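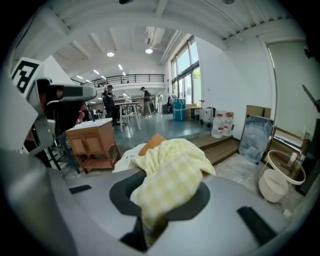
高房子、白墙和一块格子布:Natcombe 工作室图记
文:Kornél Győri
更新于2024年12月31日

我对“工业风工作室”这个词一向有戒心。把房梁和管道露出来,刷成白色,再装一道黑栏杆,租金就能往上走一截。Natcombe 的宣传册里写“空间会激发人的秩序感”,我读了两遍,没读懂空间是怎么激发的。所以年底前来待了一阵,看看大家在里头怎么放东西、怎么收东西。以下是随手记的几条,顺序没有讲究。

屋顶
白梁、白管道,配圆形顶灯。亮是真亮。宣传册说白色顶面“显得更高”,可这房子本来就高,刷成什么颜色都矮不了。真正该问的是谁上去擦灰,我问了,得到的回答是“有安排”。

夹层
后面横着一道长长的夹层,黑色金属栏杆,细细的竖条。好看,这点我承认。册子上管它叫“安静区”,我上去坐过一下午,楼下有人拖椅子,听得清清楚楚。

夹层底下
桌子和设备都在那一带。远看还算整齐,不过远看什么都整齐。Ningsih Ngau 在这里上班,她认为东西集中在一处总比散在各个角落强。我同意一半:集中以后,找一卷胶带要翻的也是同一堆。

高脚白桌
细腿,白面,桌子高。站着干活的桌子这几年很时髦,Werkatel 的目录里占了整整一章,标价1,666,不含运费。我不反对站着,我反对的是那一章里没有一句提到膝盖。适合折布、打包、摊开图纸,坐下来写字就免了。

黄白格子布
这间屋里我最喜欢的东西,软,揉成一团也不难看。收纳书会告诉你布要叠成三折再立起来放,像书脊那样排好。我在家照做过,抽出第一块,后面的就全趴下了。格子布团着就团着吧,要用的时候一抖就开。

橙色的小东西
略呈方形,颜色很暖,挨着布。我没去打听用途。一间白屋子里有这么一点橙色,眼睛很容易找到它,比贴标签省事。Ekis 的人推销过一套彩色标签,一包30张,说能“一目了然”。买回来的那包,听说至今还没拆。

白色的一小团
像纸,也像薄布袋。这类东西最考验收纳理论:扔掉怕还有用,留着又没有地方归。按理论要设一个“待定盒”,我见过的待定盒里没有哪样东西后来定下来过。

中间的空地
工作室中部最好别摆满。Aquino 出过一版改造方案,想在这里加一排矮柜,报价3,271。Ningsih 反对,说加了柜子大家只会往柜子上放东西。方案后来搁下了,我觉得是这里今年最明智的一件事,虽然开会的时候谁也没这么说。

人
屋子里有人走动、有人站在桌边,才看得出尺寸。宣传册上的照片全是空的,干净得像没交过房。拿那种照片去判断一个地方好不好用,我劝你别信。

几句零碎
有读者来信问这种房子冬天冷不冷。夹层上面比下面暖,我两处都坐过,差别不小。电费单子我没看到,要过,没给。
也有人问那块格子布在哪里买。不知道,别再问了。黄白格子到处都有,挑软的。
还有一位想知道我是不是收了 Natcombe 的钱。没有。他们请我喝了一杯咖啡,淡得很。

一月我会再去一趟,重点看夹层下面那片桌子。他们答应到时候重新理过,预算是2,000。我先把这句话记在这里,到时候对照着看。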